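The Table by the Sofa

The arm came from Hedari in a flat box, and the woman who was to teach it spent most of a weekend getting the table clear. Her daughter's school things went into the hall. The fruit bowl went on top of the fridge, where it stayed until September.

She had answered an advert. Umamon wanted people working from home, paid by the accepted example, and asked for a steady table, decent light and a hand that didn't shake. The training was a video and a call with a man who ate toast through it. He told her to do each thing the way she would do it if she weren't thinking about it. Then he sent her eleven pages on how to do it.

A task was always small. Put the thing in the box. Take the thing out of the box. Stand the thing up. She held the leader handle, the arm copied her, and the joint angles went off with the video to wherever Umamon kept them. When she had finished she pressed the pedal with her left foot and wrote a line saying what she had done. She was meant to vary the line. "Put the bottle in the box" could be "place the bottle inside the box" or "bottle goes in the box, please". She felt silly about the please, but it was accepted.

By the second week she had a routine. She started at half past eight, when the house was empty, and stopped when her shoulder told her to. She did bottles first as they were the worst. An empty bottle rolls if you breathe on it. The fingers would close, the plastic would give, and then it would skid off sideways and she would have to get down on the carpet and look under the sofa. Failed tries were to be kept if they ended well and thrown away if they didn't. She threw away a great many.

Her husband asked her once what it was all for. She said Frerichs ran sorting halls, the sort with belts, and wanted arms that could pick out bottles. He said those arms already existed, he had seen them on the news. She said those ones only worked in sorting halls. He thought about that and went to put the kettle on.

The notes came back each evening from a reviewer at Steltari. She never learned who it was. The notes were short.

Too fast at the end.

Good.

Good, but you always go in from the left.

She read that last one several times. She hadn't known. She went back through her own clips with a cup of tea and watched the arm come in from the left, and from the left, and from the left, tilting a little before it closed, in just the way she reached for a jar on the top shelf. There were three weeks of it. She had never seen herself pick anything up before.

The next morning she made herself come in from the right. It was like writing with the wrong hand. She knocked a bottle clean over the edge, fetched it, and knocked it over again. On the fourth go the fingers came down where she wanted them and the bottle lifted and went into the box and lay still. She pressed the pedal. She wrote, "Put the bottle in the box from the other side," then took out the last part, as she wasn't sure it was allowed.

About a month later they sent her a clip in return. It was an arm like hers on someone else's table, in a kitchen with blue tiles, and there was no one holding the handle. It went for a bottle. It came in from the left, tilted a little, and closed.

She watched it twice. Then she moved the box closer to the sofa, set out the next lot, and put her foot on the pedal.
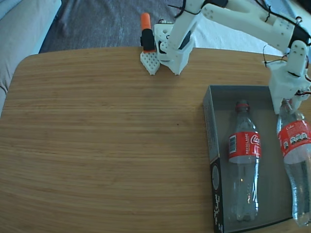
Bottles in the box, arm on the table.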